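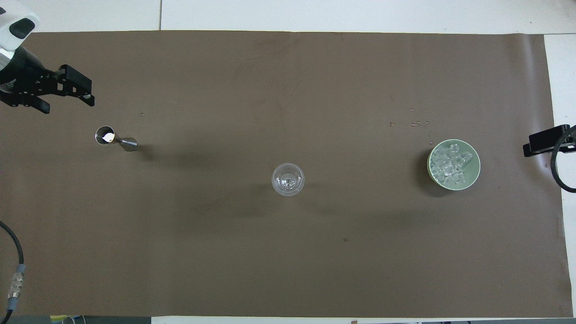 Jigger, glass, ice. The drink-pouring setup on brown paper.

Unnur Gunnlaugsson
2 min read

Search posts Search Clear

1/ Been teaching the arms at Tiveneo a bar task this August. Remote control only, no scripted moves. I hold the leader handles, the arms copy me, and everything gets recorded for training.

2/ The task: pick up the jigger, tip it over the glass, set it back down, then move ice from the green bowl. A person does it in a few seconds. Through the handles my best clean run is 25 seconds slower than I'd like to admit, so no number here.

3/ We have 325 demos saved. I throw out any where I drop something or stop to think for too long. A pause in the demo becomes a pause in the policy - we learned that on the Hedegaard cup task.

4/ Hardest part is the jigger. It's lying on its side, it's shiny, and it rolls if you close one finger before the other. I come in slow with the gripper wide open, line up on the narrow middle, then close.

5/ Ice is second hardest. Cubes stick to each other and you get two when you wanted one. I keep those demos if both land in the glass. Trudari, who trained on our last batch, asked us to leave some of that mess in.
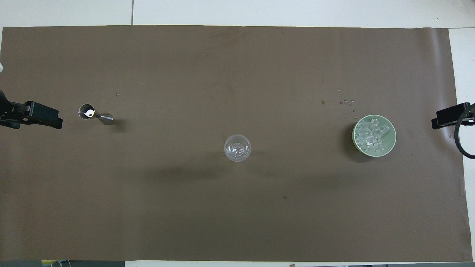 Both grippers open, one on each side, with the cup between them.

6/ I try to begin a demo with both hands open and well apart. It gives the model a clear start. If one arm is already halfway to the jigger, that run goes in a separate folder.

7/ Placement changes too. Every 10 demos I shift the bowl or the jigger a little. Small moves, a hand's width at most. Big moves come later, once the small ones work.

8/ The paper is there for contrast. Clear cup on a white table was bad in the camera view, and I kept missing the rim. Brown is better. Not perfect.

9/ Someone asked how long it takes to get decent on the handles. For me it was 5 sessions before I stopped looking at my own hands. The operators at Zestendale say the same.

10/ Next up is the left arm holding the cup steady while the right one pours. Will post when I have a run worth keeping.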